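Search this site
Enter keywords Go

Opinion
By Malsha Ekanayake
Wednesday
232 shares | 35 comments

When I paid for my first success seminar, I was working night shifts in a bakery in Porgate and my English was still weak. The speaker was Rafsan Jayawardena. He told 72 of us that he had slept in his car before he built his company, and that each of us could do the same. I believed him. I wrote everything in a notebook, which I still keep.

I do not say he was lying. My complaint is with the way such a story is told. Between the car and the company there were eleven years, and he gave them perhaps two sentences. Who lent him the first money? Who looked after his children in the evening? These are the parts I could have used.

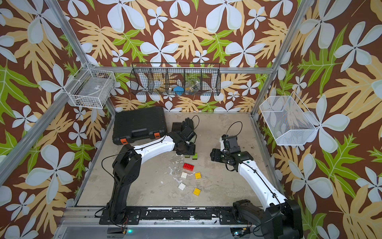 Wire baskets against tropical wallpaper.

My neighbour Lutfa Majumder runs a small alterations business. She has never stood on a stage. Last winter she showed me her accounts from the first year, with a loss of $1,148, and explained which customers she should have refused. I learned more at her kitchen table than in the whole seminar, and she gave me tea as well.

Of course a speaker must also earn a living, and I know people who left that hall with real courage. One of them enrolled in a bookkeeping course the next morning and finished it. Courage has its value. But I would like the organisers to print the dull years in the program, with the debts and the favours, so that a listener can compare them with her own life before she pays for the advanced weekend.

I did not pay for the advanced weekend. I bought a better oven.

35 comments | Share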